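Bench notebook, packing corner, June

Third page on the black rack, and I had promised myself one. For anyone who has not been following along (Paora, this means you), the job is to settle how the corner bench gets laid out for the Gruldale orders, so that small packets go into the rack, get checked, and leave for the shelf without touring the building first.

Morning went to arguing with the old layout. Whoever set it up had the rack parked against the door side, which meant reaching across everything with your elbow in the tape. I moved it to the middle, cardboard to the right, clear plastic container at the back left. Took six minutes to move and 47 to find where the good marker had gone. It was in my apron.

Put one item in the rack to see whether I could live with it. White with red on it, easy enough to spot between the bars. The Cordeiro ones are darker and will probably vanish, so I am noting now that I said so.

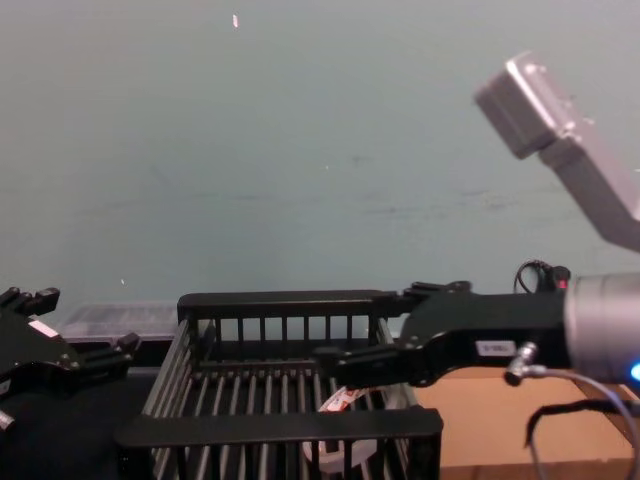 Rack, general remarks

Estirura sell it as a "universal holding tray," and I suppose a bucket is also universal. My complaints so far:

The gaps. Fine for anything stiff. The soft refill pouches get a corner down between two bars and then have to be coaxed out, with language. A sheet of card in the bottom would fix it, but then you can't see through the thing, and seeing through it was the reason we bought it.

The rim. Thick enough to grab, which I like. Also thick enough that people rest their coffee on it. I have written NO CUPS on tape and stuck it to the shelf, where it will be admired and ignored.

The feet, or the lack of anything grippy under them. Push a packet in with any conviction and the whole rack wanders. Paora suggested rubber dots. I said rubber dots leave marks, and he looked at the bench for a while and said nothing, which I thought was uncalled for.

He has a point, though. The top was resurfaced with the Greltumeck coating, 190 for the tin, and I was told it would shrug off anything we dragged across it. It has kept a diary instead.

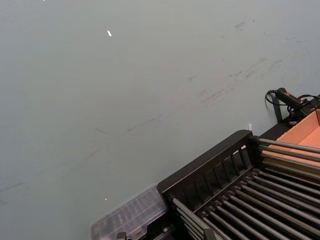 I tried the citrus cleaner on a test patch by the window end, then plain dish soap, then the white eraser block. The eraser wins, but slowly, and it takes the sheen down if you lean on it. Not doing the whole bench that way. If the scuffs bother someone, that someone may have the eraser block. It is in the second drawer under the string.

Afternoon: angle. Square to the bench looks tidy and is wrong for the wrist. Turned a little, with the long side running away from you, the packets drop in between the reach and the box and you don't have to twist. I ran 51 packets through by hand with it turned and only swore at the pouches. Did not time it properly. The clock on that wall is still on winter time and I refuse to do subtraction for a rack.

Paora wants the rack bolted down. I want to be able to pick it up and shake the crumbs out. We have agreed on a strip of edging along the back, which neither of us likes, so it is probably fair.

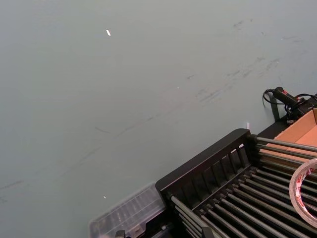
Edging, then. The leftover length from the shelf job is long enough if I cut it once and cut it right, so Paora is cutting it. It wants to sit low, flush against the foot of the rack and well under the top rail, or it will cover the slats and we lose the view in from that side. The scuffs out on the open part of the table can stay where they are; the strip won't reach them and I am not buying a longer one out of vanity.

Left to do: rubber dots after all (small ones, at the corners, and I will not be discussing it). Card insert for pouches only, cut so it lifts out. Ask Estirura if they do the same rack with a narrower gap. Move the winter clock forward, or wait.

Marker is back in the drawer as of four o'clock.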